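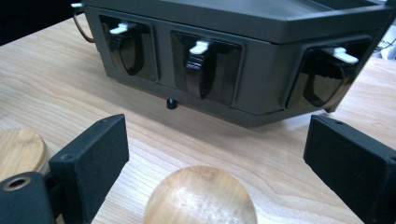

Figure 7. The station from the hand-held gripper's point of view, with one wooden disc between the fingers and the grey three-bay unit behind it.

4. Recording demonstrations with the hand-held gripper

By now you should have the Vallow software installed and the gripper paired, and you are probably itching to start. Please do read this section through once before you pick anything up, as most of the recordings we have had to throw away at Arnovdale went wrong in the first few minutes, and nearly always over something small.

The method, in short, is that a person does the task by hand with the same fingers and the same viewpoint the robot will have later on. The policy learns from those recordings, and no robot needs to be switched on while you make them. Yhon Agudelo wrote the first version of the recorder and Nelly Inga has looked after it ever since, so her notes are the ones to trust if anything in the menus looks different from what you read in these pages.

4.1 Preparing the table

1. Wipe the tabletop and let it dry. The discs are smooth and slide very easily, and a bit of grit underneath will send them off at odd angles.

2. Set the unit down with the compartments facing you. Turn it a little if you like. We vary the angle on purpose from one batch to the next, so there is no need to line it up with the table edge.

3. Lead any cables away behind the unit, and give them enough slack that a gentle knock won't pull on them.

4. Put the discs down in front of the unit. Move them to fresh places every few recordings – it is surprising how quickly the hand falls into habits.

Note: Leave the white tabs alone while you are setting up. If you have brushed against one by accident, check all the flaps before you carry on.

4.2 Making a recording

1. Hold the gripper over the table with the fingers open and pointing at the discs. Before you start, look at the preview on your screen and make sure that both finger pads and at least one disc are in view.

2. Press record and keep still for 2 seconds. The tracker uses this pause to find its bearings.

3. Move in slowly and close the fingers on the disc by its edges. Try to bring both pads in together, so that the disc isn't pushed along by one of them.

4. Lift, carry the disc to the compartment named on the task card, and finish the step as the card describes.

5. Open the fingers, draw back until the whole front of the unit is in the preview, and press stop.

Caution: Don't squeeze hard. The finger pads mark easily if they are pressed over the rim of a disc, and a marked pad looks different to the camera from then on. Should it happen, fit a fresh pair and write down the number of the recording where you changed them.

Caution: Keep your free hand well out of view. Heriberto Pacheco once lost a whole afternoon's work to a helpful thumb, and has been very good-natured about being mentioned here.

4.3 How many recordings you will need

Our first policy was trained on 188 recordings and managed the pick quite nicely, but it was hopeless whenever the unit had been turned. With over 900, made by several people and at different angles, it coped with turns it had never been shown. Mechthild Aigner's comparison of the two is in the Skundeler folder, along with the task cards.

If you drop a disc halfway through, keep going, pick it up again and finish the task. Mark the recording as "recovered" in the list afterwards. We are fond of these, and would gladly have more of them.

When you have finished a batch, go on to section 5 to check the tracking before you upload.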